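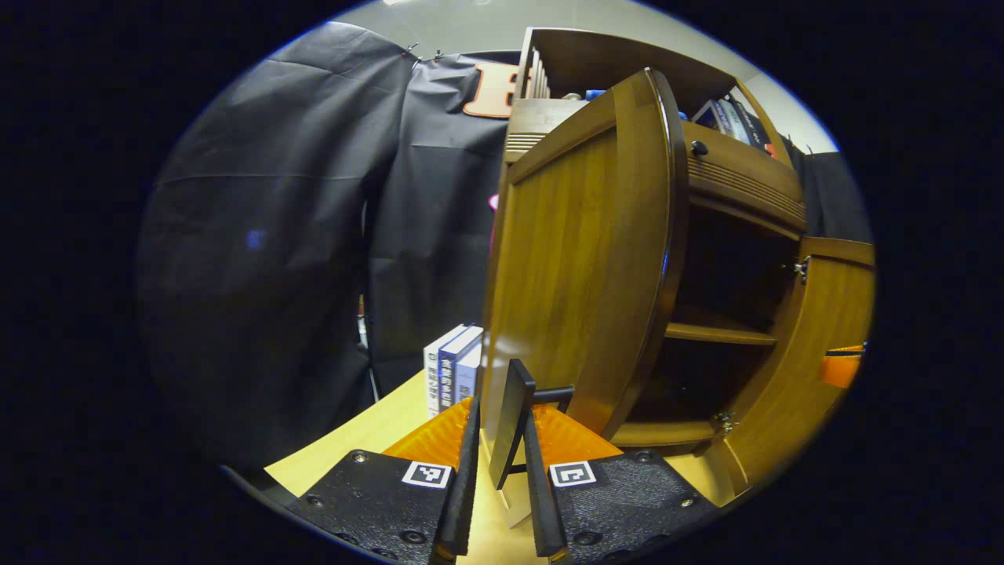 Reefing Early Is a Matter of Arithmetic

Most small cruising boats in the Barkton anchorage carry too much sail in a rising wind. I think the usual advice, to reef when you first think of it, is poor advice. It depends on mood. A reef should be tied to a number on the wind instrument and written on a card by the companionway.

Wind pressure rises with the square of wind speed. A boat that is comfortable in 14 knots has twice the load on her rig at 20, an increase of only 6 knots. The crew notices the heel and the weight on the helm well after that, particularly on a reach, where the apparent wind hides the change.

My own boat, Gutix, has sailed over 1,000 miles with fixed reefing points. First reef at 15 knots apparent, second at 21. Between Nerkport and the Ngui light in May, with the first reef in, she lost 4 minutes on the previous passage under full main in similar wind. The rudder angle was smaller throughout and the autopilot drew less current.

The common objection is that fixed points ignore sea state. They do, and a short steep chop may call for more power. In that case write a second column on the card. The skipper can still overrule it, but should have to say so aloud before the crew leaves the reef out.

August 28, 2019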